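Undar Allotments, minutes, June 17, 2021

Start 7ish, in the Stuter hut. Last minutes agreed.

Water. Bill up again, 97 this quarter. Hoses off by nine at night pls.

Food bank shelf. Tins low, noodles and rice fine. Flerard have offered 200 towards it, accepted. Packets to be sorted by date befor they go out. 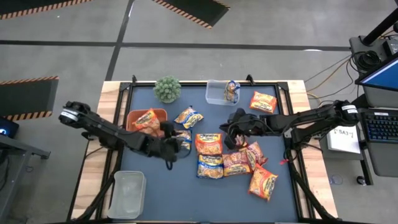

One plot holder asked if fresh veg could go on the shelf too, as the beans always glut. Agreed, mornings only.

Path by plot 28 still flooding. Gravel quote from Işık is 500, left till January.

Closed 8.10.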